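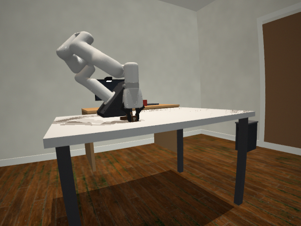

Okay, going to post my notes on the Trerkar spring show here so they're all in one thread. Replies are on, I just won't get to them tonight.

**1/** It was mostly coats. I counted 30 looks and a coat was in nearly every one of them, for a spring collection. The long tan one that opened is the best thing they've made in years.

**2/** The shoulders are smaller than last year. I liked the big ones, but I could never get through a car door in mine, so fine.

**3/** Two dresses near the end were the same dress in different colors. The green looked expensive. The peach looked like a bridesmaid who lost an argument. 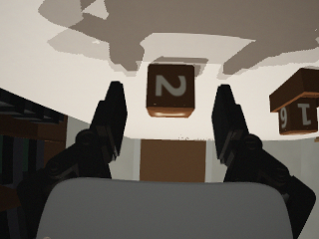

and the hem on both was uneven in a way I don't think was meant. On the green one you could see the lining when she turned. For what they charge, I'd want that fixed before it gets to a store.

**4/** Somebody asked if Oluwaseun Tamuno is still designing there. Yes. He took over menswear too, which probably explains all the pockets.

**5/** The bags were a letdown. Same Willems shape everybody has been copying, with a longer strap. I own the old one and I'm keeping it.

**6/** Shoes: flat, square toe, three straps. I tried a similar pair from Brovitz last summer and had blisters by lunch. They look great sitting down.

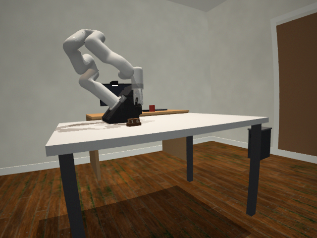
## Part 2: what I'd wear

- The tan coat, if it ever goes on sale. It won't.
- The gray pants from the middle of the show. High waist, no pleats, and the length works with sneakers.
- The striped shirt, one size up.
- None of the hats.

**7/** For people asking where to see the clothes in person, the Balham store usually gets them in April. They only take a few of each size, so call first. The staff there will hold things for 2 days.

**8/** I know a lot of you hated the music. I had the sound off for most of it and only turned it up for the finale.

**9/** Correction to 3: a friend says the peach one is a different fabric, a heavier satin. I still wouldn't wear it. Going to bed, will do the menswear looks tomorrow.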